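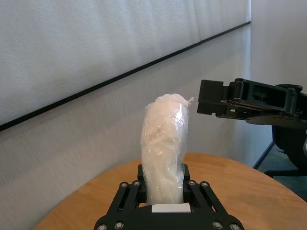 Figure 4. Wrapped item with the bag twisted closed.

Section 4. Setting up the Rata round table

Read this section through once before you cut any straps. The table weighs 38 kg boxed, and the top makes up most of that. Two adults are needed for unpacking and for turning the table over in step 12.

What you need

A 13 mm wrench, a soft blanket or rug, a clean cotton cloth, and a spirit level. The hex key is in the hardware bag. Do not use a power driver for any part of the assembly.

What is in the boxes

Box A: tabletop with the center plate already fitted.
Box B: column, four feet, hardware bag, felt pads, spare touch-up wax.

The hardware bag holds six plate bolts, four foot bolts with washers, and four leveling glides. The glides are sometimes packed loose in the molded tray under the column, so look there before reporting them missing.

4.1 Unpacking

1. Lay Box A flat on the floor with the arrow facing up. Cut the straps with scissors and lift the lid straight off.

2. Remove the cardboard corners and the foam sheet. Keep both until you have checked the top for damage.

3. Spread the blanket on a level floor. With one person on each side, lift the top by its edge and lay it face down on the blanket. Do not lift it by the center plate.

4. Open Box B and take out the column first. The feet are underneath and can shift when the column comes out.

5. Check the parts against the list. If anything is missing or cracked, stop here and contact Godo parts support with the batch number printed on the inside of the Box B lid.

CAUTION: Keep plastic bags and film away from babies and small children. Tie a knot in each bag before you throw it out.

4.2 Fitting the feet

6. Stand the column upside down. The end with the square recess takes the feet; the end with the flat flange goes to the top.

7. Slide a foot into each side of the recess. The feet are all the same and can go in any position.

8. Put a washer on each foot bolt and start all four by hand. Tighten them with the 13 mm wrench, working across the column from one foot to the opposite one. Leave them a quarter turn short of tight for now.

9. Screw a leveling glide into the end of each foot until it stops.

NOTE: If a bolt feels stiff before the washer touches the wood, back it out and start again. A cross-threaded bolt will damage the insert, and inserts cannot be replaced at home.

4.3 Joining the column to the top

10. Lower the column flange onto the center plate. One hole in the flange has a notch beside it. Line this up with the matching notch in the plate.

11. Start all six plate bolts by hand, then tighten them with the hex key. Go around twice. The second pass usually takes up a little more.

12. With one person on each side, tip the table onto its edge over the blanket and then up onto its feet. Hold the top and the column together as it comes up. Do not let the full weight rest on a single foot.

13. Finish tightening the foot bolts.

4.4 Leveling

Move the table to where it will stay. Lay the spirit level across the middle of the top, take a reading, then turn it crosswise and take another. Turn the glides out by hand under the low side. Someone can lift that edge slightly to take the load off while you turn.

On carpet, wait overnight and check again. The feet will sink a little. Stick the felt pads under the glides only after the table is level.

4.5 The first month

The top has a hardwax oil finish. It is dry when it leaves the workshop but goes on hardening for several weeks. During this time:

Use coasters and placemats for anything hot, cold or wet.
Wipe up spills at once and dry the spot with the cotton cloth.
Move vases, lamps and bowls to a new place every few days so the color changes evenly.
Do not cover the top with vinyl or any tablecloth with a rubber backing.
Do not leave plastic packaging lying on the top. Printed bags can transfer ink, and clear film can leave a dull patch on a new finish.

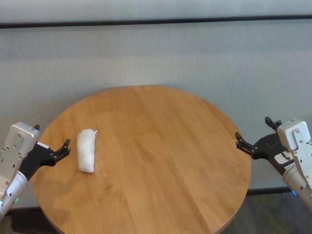 Figure 5. A wrapped bundle lying on a round wooden table.

If a dull patch does appear, leave it uncovered for a day or two. Many marks fade by themselves. If it is still there, rub a small amount of the touch-up wax along the grain and buff it with a dry part of the cloth. Try the wax on the underside first.

4.6 Regular care

Dust with a dry cloth. For sticky marks, use a cloth wrung out in warm water with a drop of dish soap, then dry the top. Spray polish, vinegar, bleach and scouring pads will strip the finish and are not covered by the warranty.

Check the plate bolts every six months. The heating season dries the wood, and a bolt that was tight in August may take part of a turn by winter. If the top rocks when you lean on it but the feet are steady, the plate bolts are loose. If the whole table rocks, look at the glides.

CAUTION: Do not sit or stand on the table. Weight near the edge can tip it.

4.7 Moving the table

Clear the top and lift from under the edge, one person on each side. Dragging will pull the glides out of their threads. To take the table through a doorway, tip it on edge over a blanket and remove the column by reversing steps 10 and 11. Put the bolts back in their holes finger tight so they travel with the table.

Questions about this section: Karine Zacharias, Godo parts support.
Section last revised 2023-08-12.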